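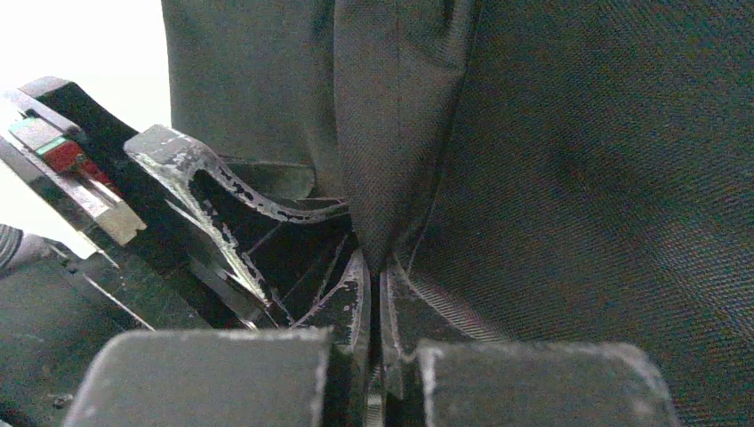

A fold of twill between the fingers, as the wrist camera gets it.

The zip and the beginner

I have been opening bags without supervision since primary school, so when Imwood offered me an afternoon teaching one of their robots to do it, I assumed I would be good at this.

Teaching, at Imwood, means holding a pair of levers called the Brollitz and moving them as though they were your own fingers. The arms across the room copy you. Everything you do is recorded, including the parts where you swear and let go. Do it enough times and the software, Folter, is supposed to work out the general idea for itself. Enough times, in the case of bags, is 2000. By teatime I had contributed 5, and 3 of those were marked "unsuitable".

The trouble is cloth. A mug stays mug-shaped while you dither over it. Fabric takes offence at the first touch and becomes something else, and you are left pinching a crease you made yourself, wondering where the seam went. You can't feel any of this through the Brollitz. You get a picture on a screen and a faint buzz if you squeeze too hard, which I did.
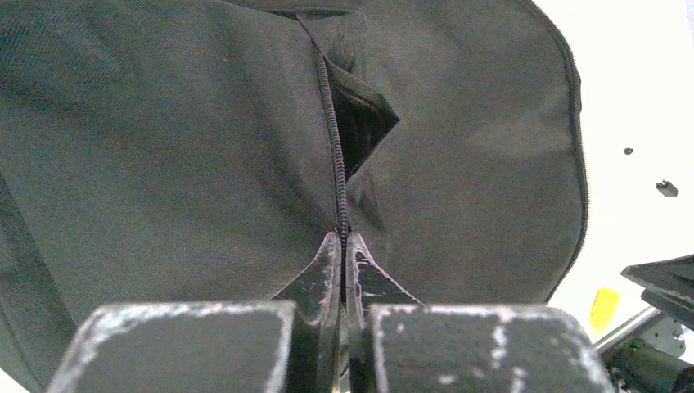

My own undoing was the zip. Experienced teachers at Imwood go in slowly, wait, and let the tips settle before they close them, a habit known in the building as a Panganiban, for reasons lost to staff turnover. I went in like someone late for a train. The fingertips are slim, pointed things, scuffed white along their inner edges, and bringing them together on the bottom end of a dark zip set in dark cloth is a job for a calmer person. There is one tiny reddish stitch down there, and I steered by it as sailors steer by lighthouses.

The record for one teacher in a single shift is 363 goes, a number I was told kindly, in the tone people use with visitors. Folter will learn from those. My two usable efforts are in there as well, and if a robot ever opens your bag with a small, impatient jerk to the left, I would like some credit.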